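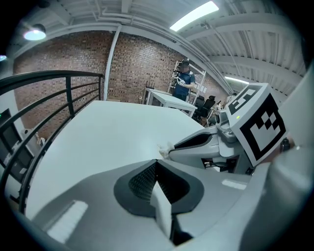
Photograph: Sunarwood

Midcombe Work Table, White

The Midcombe is a large work table with a smooth white top, supplied by Pralano for workshops, studios and teaching rooms. The pale surface makes small parts and scraps of material easy to find. It should be wiped with a soft damp cloth after use. Abrasive pads must not be used.

Length and depth are made to order. Standard height is 920 mm. 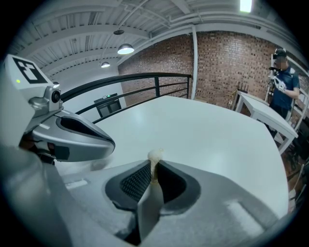 Pralano Equipment List, Issue 48, page 20

The top is matt and is suited to rooms with overhead lighting. Tables may be placed beside a wall or railing, provided that access is kept clear on the working side.

Delivery is within 20 working days of a confirmed order. Orders of 4 or more tables should be placed through the Miah contracts office.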